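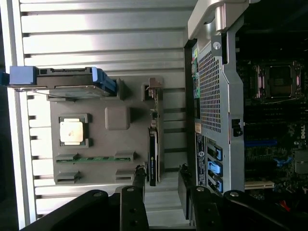
Posto de montagem visto do punho, com a bandeja à esquerda e o chassi aberto ao lado.

Dezembro, 18h

Dia inteiro na tarefa do processador. A bandeja cinza continua servindo, as peças ficam nos encaixes e não preciso reposicionar tudo a cada tentativa. Gravei 60 demonstrações e descartei 4, todas por erro meu na teleoperação: fechei os dedos cedo demais.

O total do conjunto Melladeo está em 361. A meta é 500 antes de treinar de novo. A política anterior aproximava bem e se perdia na hora de alinhar com o soquete, então hoje variei mais a posição inicial do braço e fui mais devagar no trecho final.

O reflexo no painel de metal me incomoda. Baixei a luminária depois do almoço e separei os episódios da manhã em outra pasta, para comparar.

Falta anotar os episódios da placa de expansão e copiar tudo para o Plurnus. O pente de memória fica para amanhã. Preciso pedir mais clipes cinza à Ansari, restam poucos na gaveta.

Dor no ombro direito. Parei às seis.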